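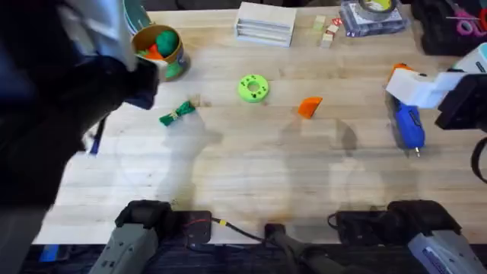

4.1 Clearing and sorting the worktop

This section covers the routine for returning a shared craft table to its starting condition between activities. It applies to the Grandia worktop with a solid or strip-built wooden surface, used with the Grastum storage set (round tubs, drawer box, tool tray). The routine takes some 13 minutes for one person. Begin with the largest item that has no container of its own. On a mixed table such as the one shown, with a blue hot glue gun lying on the wood and toy pieces already in the round cardboard container, the glue gun is dealt with first and the small parts last.

Before you start

Have the following within reach:
Tool tray with metal rest
Drawer box, labels facing the user
One round tub for each set of toy pieces
Soft cloth and a plastic scraper

CAUTION: Treat every glue gun as hot until it has been unplugged for at least 30 minutes. Do not judge the temperature by touching the nozzle.

4.2 Glue gun

1. Check that the glue gun is unplugged. If it is still connected, switch off at the socket and remove the plug.
2. Stand the gun on the metal rest in the tool tray with the nozzle pointing away from the user. Leave it for 30 minutes.
3. Do not pull an unused glue stick out backwards. Leave it in the barrel.
4. When the gun is cold, wind any lead in wide loops and secure it with the strap supplied. Tight winding damages the lead where it enters the handle.
5. Place the gun in the tool tray and close the lid.

Note: The Lacson rest fits guns up to the medium size only. For larger guns use the wide rest, ordered separately.

4.3 Toy pieces and loose parts

1. Look over the table for pieces that have come away from their set. Flat rings and small wedges are the parts most often left behind, and a wedge can slide under the drawer box.
2. Return each piece to the tub holding the rest of its set. Sort by set and not by colour; several sets contain both green and orange parts.
3. Lay long pieces in first, then drop the short ones between them. Pieces may stand above the rim during use but must be below it before the lid is fitted.
4. Gather wooden blocks into their own tub. Check between the blocks for small items of other kinds and remove them.
5. Fit the lid and press down evenly. If it will not seat, empty the tub and repack.

CAUTION: Small parts are a choking hazard. Keep open tubs out of reach of children under three.

Note: Cardboard tubs must not be washed. Wipe the outside with a dry cloth. A tub with a softened base should be replaced.

4.4 Fabric items

1. Shake bow ties, ribbons and similar items over a bin to remove threads and crumbs of glue.
2. Lay bow ties flat, knot upwards. Do not fold across the knot.
3. Store in the top drawer. If the drawer is too shallow to close without pressing on the knot, use the bottom drawer.

Glue on fabric should be left to harden fully and then lifted with a fingernail. Do not use the plastic scraper on printed or patterned cloth.

4.5 Drawer box

1. Position the box against the back edge of the worktop, centred, with the drawer fronts facing the user.
2. Leave a gap of 60 mm on each side so that the box can be gripped.
3. Load the lower drawers before the upper ones. The maximum load for each drawer is 5 kg.

4.6 Surface

1. Lift hardened glue with the plastic scraper, working along the grain. Metal blades must not be used.
2. Wipe with a barely damp cloth, then with a dry one.
3. Every January, or sooner if the wood looks pale and dry, apply one thin coat of Emov board oil. Keep the worktop clear overnight.

If glue has run into a joint between strips, leave it in place and see section 6, Repairs to the worktop.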